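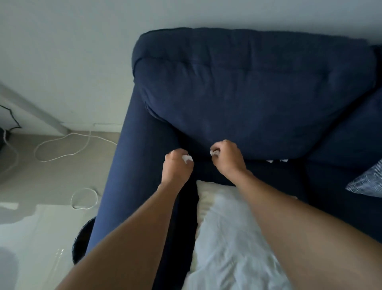 Robot floor cleaners and the turnover crew: what changed for you?
Forum > Serviced apartments and short stays > Staff side
Started 2018-06-03

Régis Pichon
Posts: 2709

I work turnovers for Nakgate, 200 apartments spread over a few buildings, and in August it will be a year since the company bought us the Flulleys. For the lucky people who haven't met one, a Flulley is a floor robot that vacuums and mops and then goes and parks itself under a bed to think. Along with the Flulleys came Clisto, the scheduling software, which tells us where to be and for how long.

I want to hear from other crews about what it did to the job, because the version we got in the meeting and the version we got in the apartments have drifted apart a bit.

Meeting version: the robot does the floor, you do everything else, you have time left over. There was a slide with a woman laughing at a lamp.

Apartment version: the robot does the floor, Clisto knows the robot does the floor, so Clisto took the floor out of my time. A one-bedroom is now 40 minutes. I used to like mopping. It was the part where I stood up straight and my mind went somewhere else. What's left is the bending parts, one after another: beds, bathroom, inside of the oven, sofa.

The sofa is where I lose it every time. Clisto has a single line called "soft seating" and I would love to meet the person who timed it, and the sofa they timed it on, which I suspect was a drawing. On a real one you go down into the seams with your fingers, all the way along the back and then the arms, and you don't know what you're going to get. Tissue, wrappers, hairpins, the warranty card for the sofa.

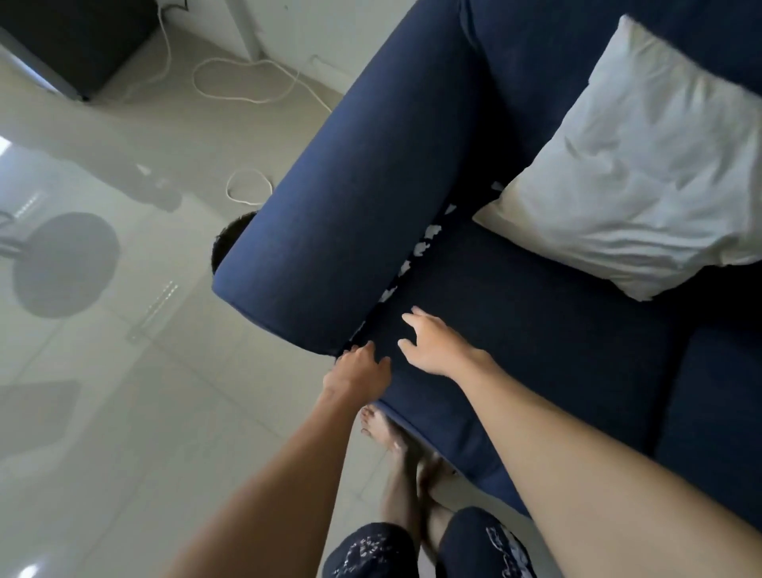 And if there's any kind of cloth stuffed down the side you have to stop and work it loose without stretching it, then decide if it belongs to us or to the guest. Clisto would like me to open a lost property ticket for that. The ticket has more fields than my tax return.

So, two questions. Does your system give you back any of the time the robot saves? And who picks up the cables? Ours won't start if it thinks it might eat a charger, so before it does my floor I have to prepare the floor for it. I feel like the opening act.

Solène Chauvin
Posts: 340

The cables, yes. We run a different machine at Pavliuk but they must all have gone to the same school. I lift the cords, I put the bath mat over the towel rail, I stand the chairs on the table, and then it goes in and bumps the one door I left open until it has shut itself in the bathroom.

For your first question, we got some of it back. It took a while. Our manager agreed to come along on a few turnovers with a phone timer and afterward she changed the numbers herself, no argument. She had never done a sofa bed before. She was very quiet on the way down in the elevator.

Corentin Millet
Posts: 88

Going to be unpopular. I've got a bad back and I'm glad the mop is gone. Before the robots I was finishing a shift and lying on my own kitchen floor for half the evening. You say mopping was when you stood up straight, Régis, I say you have a better mop or a better spine.

Also the software has been good to me in one way. I used to get whichever apartments the supervisor's friends didn't want. Clisto has no friends. I get good ones and bad ones like everybody else.

Régis Pichon
Posts: 2709

Fair about the supervisor. We had one of those too, and I'll admit I was one of the friends.

I'm not asking for the mop back, I should have said. I'd like someone to notice that when you take the easy part out of a job, the hour that remains isn't the same kind of hour. My hands hurt in places they didn't use to. Nothing dramatic, the finger joints mostly, from digging around in upholstery and pulling corners.

Robel Ejigu
Posts: 1120

Other side of the desk here, I do the planning for a chain that uses Clisto. Please throw things one at a time.

The "soft seating" time isn't measured in most places. It comes filled in when you buy the thing, and whoever sets it up can change it, and mostly they don't, because there are a great many lines and it's late and the installer wants to go home. Ask who holds the admin login for your building. If the answer is a long silence, you have your answer on how the number got there.

What I would do is get it split. One line for checking the seams, one for covers, one for dressing it at the end. We did that and the total went up, and the office accepted it much more easily than when people just said sofas take ages. They like a list.

The dressing line is the one they always want to cut. Don't let them. A pillow that has been shoved against the back of a sofa looks like it, and the guest sees that before they see any floor, however well the robot has mopped it. Our complaints are about what's at eye level, then bathrooms, then hair. Floors hardly come up.

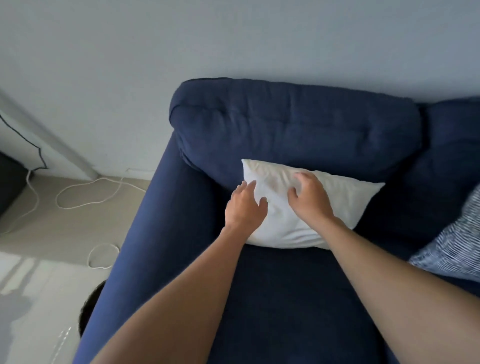

Monique Vasseur
Posts: 612

Splitting the line worked against us, so be careful with that. Once each step had its own time, Clisto wanted each step ticked off on the phone. Now I take a glove off, tick "seams", put the glove on, do the next bit, take the glove off. I've become the slowest part of the software. I asked if we could tick everything at the end and was told that would affect the quality of the data. Nothing was said about the quality of the sofa.

Corentin, I do see your point about the back. We lost two people over that before the machines came, good ones, and I don't think they would have left with a robot doing the corridors.

Robel Ejigu
Posts: 1120

Monique, that's a setting too. "Confirm per step" or "confirm per room". Ask them to switch it to per room. The data is the same except that it isn't full of people with one glove on.

Monique Vasseur
Posts: 612

You're telling me there has been a switch this whole time.

Robel Ejigu
Posts: 1120

Second page of the room template, bottom left. I'm sorry.

Solène Chauvin
Posts: 340

I'd still rather have the manager with the phone timer. A switch can be switched back by the next person with the login. Ours remembers the sofa bed.

Corentin Millet
Posts: 88

Does anyone's robot do under the sofa properly? Mine goes in and comes out looking pleased, and then I check with the flashlight and it's all still there, in neat rows.

Régis Pichon
Posts: 2709

Depends on the legs. On the low ones it won't go in at all and reports the room as complete. I do those with the broom, which isn't on the schedule either.

I've asked who has our login. So far I've been sent to the building office, who sent me to the regional office, who gave me the number of the building office. Will post when I get a name.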